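Wilumura Household Handling Programme
Progress report to the funder, second reporting period
Prepared by Alcides Seixas, data collection lead
26 August 2022

1. Scope of this report

The period covers the collection of demonstrations for the clothing and storage tasks, the first pass of quality control, and the handover of accepted recordings to the training team at Plekell. Work on kitchen tasks is outside the scope and will be reported separately. Spending is given in the annex already sent to the programme office.

2. Collection

The target agreed for the period was 1512 accepted demonstrations of clothing tasks in lived-in homes. That figure was reached. A demonstration is counted as accepted when both hand units have complete video, the position track has no gap, and the task ends in the state written on the task card. Recordings that fail any of the three checks are kept in the archive but are not passed on for training.

Sessions were run by Wirkia under the existing subcontract. Each operator works with a pair of hand-held grippers, one in each hand, and performs the task at normal speed. The earlier instruction to move slowly was withdrawn after the first batch. Policies trained on the slow recordings hesitated before contact and often closed the fingers short of the cloth. The new instruction asks only that the operator avoid sudden turns of the wrist, which the tracking handles badly.

The wardrobe tasks took up most of the session time. They cover removing a folded item from a stack, returning one, and moving a soft bundle or bag from one place to another. Homes were left as the residents keep them. Operators were told not to tidy the clothing beforehand and not to take out items that looked difficult.

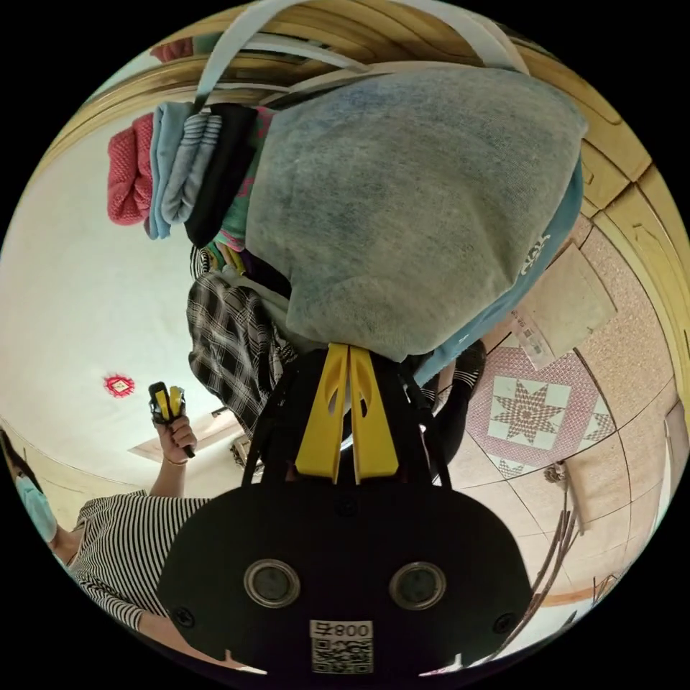 Fig. 1. Wardrobe task seen from gripper 008, fingertips against a grey fabric bundle. The operator's second gripper is at lower left.

Two properties of the wardrobe recordings matter for training. The first is the amount of cloth in view that has no part in the task. Folded garments in several colours and patterns lie next to the target, and the model has to learn which edge belongs to which item. The second is that the camera comes very close to the fabric at the moment of contact, so that the gripper and the target fill much of the view. Plekell has asked for the seconds before contact to be kept in full, and the trimming script has been changed to do so.

3. Quality control

All recordings are checked by script on the day of upload. A sample of 200 was also reviewed by hand, drawn evenly from all the homes visited. Of these, 44 were rejected. The main causes, in order of frequency, were:

Loss of tracking when the unit faced a plain wall at short range.
Task card not matching the task performed.
Start of recording after the hand had already moved.
Fabric covering the lens for longer than the permitted limit.

The first cause is the most serious and is partly outside the operator's control. Plain, brightly lit walls give the tracker few points to follow. Ait Brahim, who supply the tracking software, have issued a revised version with a longer memory of earlier points. Early tests are encouraging but too few to report as a result. The second cause has been dealt with by making the operator scan the card before each take.

The hand review was carried out by a single reviewer. A second reviewer will repeat it on the same sample so that agreement between them can be stated.

4. Privacy

Residents sign a consent form before the session. Operators can come into view of their own equipment, and the consent given by operators now covers this. Face blurring is applied to every recording before release outside the project, including where a mask is worn. Personal papers and screens are still removed from the working area before recording starts.

5. Training results to date

The first model trained on the clothing set can remove a single folded item from an open shelf when the item is not overlapped by another. It is unreliable with overlapped items and tends to pull the neighbouring garment as well. Soft bundles with handles or straps remain poor. The model closes on the body of the bundle in most trials, even where a strap would give the better hold. More demonstrations of strap grasps have been requested from Wirkia.

6. Risks and changes to plan

Finger wear was underestimated. Replacement fingers are now ordered in advance and changed at fixed intervals, at a small extra cost that can be met from the existing equipment line.

Access to homes will be harder towards the end of the year. We propose to bring the remaining visits forward and to use December for annotation and the repeat review. No change to the total budget is requested. Approval of the revised visit schedule is needed before the next batch can be booked.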